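Lindqvist Roten Aquavit, 50 cl

Lindqvist makes Roten in batches of 200 bottles and labels them by hand, with varying degrees of straightness. Caraway leads, as it should. Dill turns up next, then orange peel and a faint earthiness from the beetroot that gives the spirit its name and, mercifully, very little of its taste.

The house advice is to serve it cold but not frozen. Half an hour in the fridge will do. Keep it in the freezer and you have paid a lot for something cold.

Pickled herring is the obvious partner. Cheese on toast is the one we keep going back to — a strong Cheddar, a little mustard, no ceremony.

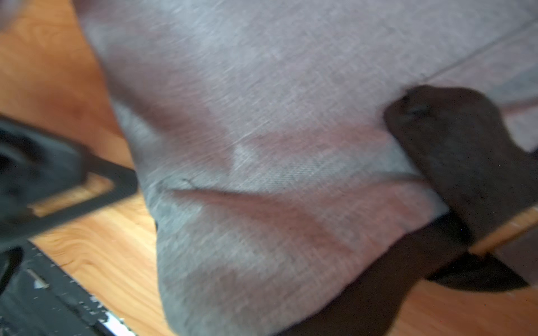 Once opened, it keeps well in a cupboard for a year, though we have only tested this claim as far as August.

Also from the same still: Arkska, which is drier and heavier on the fennel, and Arkex, which is stronger and best shared with people you needn't impress.

Miniatures (10 cl) are sold singly. Limit of 30 per customer, which ought to be enough.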